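Home | Kitchen | Water | Cleaning | Printables | Contact

September
By the Lumamcombe Home Notes desk

My Kitchen Plastics and Coatings Walk-Through, With Comments

I do this checklist twice a year, once when the windows start staying closed and once in spring, and every time I post a line or two from it somebody asks for the whole thing. So I've typed it up from the clipboard, scribbles and all. My subject is stuff that can move from a container or a coating into food, water or house dust. I'm a home cook with a long memory for bad labels, not a chemist, and I mark each item OK, WATCH or OUT.

The address on this round is my own place, the upstairs half of a two-family at 1352 Buda. I started at 4 in the afternoon because the light is good then and I can see scratches.

FOOD STORAGE

1. Plastic tubs checked for scratches, clouding, warping and stains.
Result: OUT (five of them)
Comment: I hold each one up to the window and run a fingernail across the bottom. If the nail catches, it leaves the food cupboard. The tomato-sauce tubs are always the worst. They go down to the basement for screws and picture hooks, where they live long and happy lives.

2. Recycling numbers read on the bottom of anything I kept.
Result: WATCH
Comment: Two had numbers I couldn't read at all, so I'm using those for dry crackers only. A number 7 is the catch-all "other" group, and it can cover polycarbonate along with plenty of unrelated plastics, so it doesn't tell you much on its own. A number 3 is PVC, and I don't keep those near food. A number 6 is polystyrene, and same goes for hot leftovers in it.

3. Lids looked at separately.
Result: OK
Comment: People forget lids! The jar may be glass but the lid often isn't, and the inside of a metal lid usually has a coating. I leave an inch of space at the top of the jar so the soup isn't sitting against it. One Ansari jar lid had a rust freckle near the rim and I swapped it out.

4. Canned goods: dents, bulges, dates, and lining notes on the label.
Result: WATCH
Comment: No bulges, one dent on a seam (gone). Four cans say "non-BPA lining" and not one of them says what the lining IS. I wrote to Sesau in the spring about their chickpeas and I'm still waiting on an answer, so for now I'm buying dried and soaking them overnight. It's cheaper anyway, and the cooking water makes a decent soup base.

HEATING

5. Nothing plastic goes in to be heated.
Result: OK, with one confession
Comment: I did reheat rice in a takeout tub in July. I knew better and I was hungry. "Microwave safe" on the bottom of a tub mostly means it shouldn't melt or fall apart on you, and it isn't a promise that nothing at all gets into the food. So the rule stands: glass or plain ceramic, and a plate on top where I used to use plastic wrap. 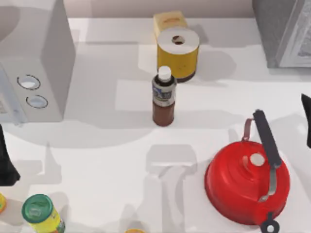 6. Heating dishes stored within reach of where they get used.
Result: OK
Comment: Habits are mostly about distance, I've decided. When my glass bowls were on the high shelf I never got them down, and when I moved them to the drawer at hip height the plastic problem just about fixed itself. A big white microwave right on a white counter is the layout I like for this, with bare counter beside it so a hot glass dish has somewhere to land. I put a folded towel down first, as glass straight from the heat onto a cold counter makes me nervous. If you share a kitchen, stick a note inside the cupboard door. Mine says GLASS, PLEASE and it has been obeyed by everyone but me.

7. Nonstick pans checked for flakes, chips and deep scratches.
Result: OUT (one), WATCH (one)
Comment: The egg pan had a peeling patch near the handle the size of a dime. Out it went. The bigger one is still smooth, but I never heat it empty and I've stopped using the metal spatula on it. For everything else I'm back on cast iron and stainless, and yes, I had two weeks of stuck eggs while I learned to wait for the pan to warm up.

8. Cooking tools: melted edges, fraying, rough spots.
Result: OUT (one slotted spoon)
Comment: Black nylon, with an edge like a chewed pencil. I replaced it with a wooden one from the Lumamcombe street sale. Wood wants hand washing and a rub of oil now and then, so put that on your list too.

DRINKING

9. Water bottles and travel cups.
Result: WATCH
Comment: "BPA-free" is printed on three of mine. That tells me one thing they left out and leaves me guessing about whatever replaced it — BPS and BPF are the two names I see most. I don't leave any of them in the car on warm days and I don't put hot tea in them. Stainless for tea, always.

10. Water filter changed, date written on the cartridge.
Result: OK
Comment: I write the month on it with a marker. Before I did that I was guessing, and my guesses were generous. Check what your filter is certified to reduce too, as a pitcher that helps the taste may do very little about anything else.

11. Coffee maker: path of the hot water.
Result: WATCH
Comment: Follow it from tank to cup and see how much plastic it touches. In mine, quite a lot. I've been using a glass cone with paper filters on weekends and the old machine on workdays, when I can't be trusted with a kettle.

DUST, PAPER AND WRAPPERS

12. Receipts kept out of the kitchen.
Result: OK
Comment: Shiny thermal receipts can be coated with BPA or BPS, and it comes off on your fingers. I say no thanks at the register when I can. The ones I need go in an envelope by the door (I had one in there for order 1731, a shower curtain I was returning — vinyl, and you could smell it from the hall). Wash your hands before you start dinner. Plain soap is fine. I'd skip hand sanitizer right before handling them.

13. Greaseproof wrappers and popcorn bags.
Result: OUT
Comment: Last two microwave popcorn bags are gone. I do it on the stove now with a lidded pot and a spoonful of oil, and it's better, and I will not be argued with.

14. Floor damp-mopped, sills wiped, vacuum filter cleaned.
Result: OK
Comment: Dull but worth it. A lot of what sheds from furniture and flooring ends up in dust, and dust ends up on hands. A dry duster only moves it around, so use a damp cloth. Mine are cut from old T-shirts.

15. Under-sink fragrance check.
Result: WATCH
Comment: If the label says only "fragrance," I can't tell what's in it, and I'd like to be down to unscented everything by spring. I still have half a bottle of lemon floor cleaner. I'll finish it with the window open and not buy it again.

LEFT TO DO

Replace the WATCH bottle with the cracked spout. Write to Sesau again, on paper this time. Ask the Ansari shop if they sell lids on their own, as I hate buying a whole jar for one. Look at the garden hose before anybody drinks from it next summer — I skipped outdoors completely this round and I know there's an old vinyl one coiled behind the steps.

Next walk-through is in spring. I'll put the blank version under Printables once I fix the spacing.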